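Robotics Club: Where the Basket Project Stands

The after-school robotics club at Presham has settled into its second project of the year, and parents have been asking what the students do back there until 6 in the evening. The short version is that they are teaching an arm to take hold of a woven basket and move it across a table without tipping it over.

The first project was foam blocks. Blocks are easy. They have flat sides, they are all the same size, and the arm can be a little off and still pick one up. By the end of that project the students were bored with them, and Ye-seo Cho, who leads the club, asked for suggestions. The basket won over a garden hose and a bag of oranges.

A basket is a harder job for several reasons. The sides curve. The weave gives when you press on it, so the arm has to squeeze enough to hold but not enough to bend the rim. The strands also confuse the software that looks for edges, which was happy with foam blocks and is not happy with wicker.

The students work in two teams. They picked their own names, as they do every year. Team Lavoie handles the arm itself: the speed, the grip force, and the path it takes to the basket. Team Zernau handles the pictures from the wrist camera and decides which ones are good enough to use. The teams trade jobs at the halfway point so that everyone gets time on both. Last year we let people stay where they were comfortable, and several students finished the year without ever having driven the arm.

The plan is to record 600 practice runs before the Wavance student meet. In each run a student guides the arm by hand controls to the basket, closes the grip, lifts, moves the basket to the other side, and sets it down. The basket gets turned a little between runs. Students log every run in the shared notebook with their initials, the starting position, and a note on anything that went wrong. Please keep writing the notes in full sentences. "Bad" does not help the person who reads it a week later.

Some runs get thrown out. The usual problems are approaching too fast, which blurs the pictures, and starting the recording late. Team Zernau set a simple rule for blur: if two people looking at the same picture can't agree on where the edge of the basket is, it goes in a separate folder to be discussed. The folder is large. Ye-seo has asked the drivers to slow down over the last stretch of the approach, and she would like everyone to try it at the new setting before deciding that it takes too long.

The table surface has come up too. Small marks and specks show up clearly at close range, and Team Zernau wants to find out if they make any difference to the edge finder. One group thinks the surface should be wiped before every session. The other thinks a real table has marks on it and the software should learn to live with them. Both sides will get a set of runs to test their idea, and the results will go up on the club board.
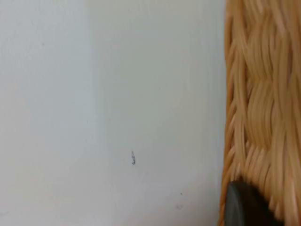 Does my child need to know how to program before joining?

Most new members have never written any code, and they start by driving the arm and keeping the notebook. Programming comes in after the first few weeks, in pairs, with an older student at the same keyboard.

The club meets every Wednesday. Sessions run 90 minutes, with clean-up at the end, and students should plan to stay for the clean-up. We have 8 open spots for the second half of the year. Sign-up sheets are at the front office and need a parent's signature.

Students should tie back long hair and leave loose bracelets at home or in a bag. Safety glasses are provided. Anyone driving the arm must have a partner standing at the stop button — no exceptions, including for students who drove it last year.

We are also looking for a second basket, round or oval, with a firm rim and no handle. If you have one you don't need back, send it in with your student.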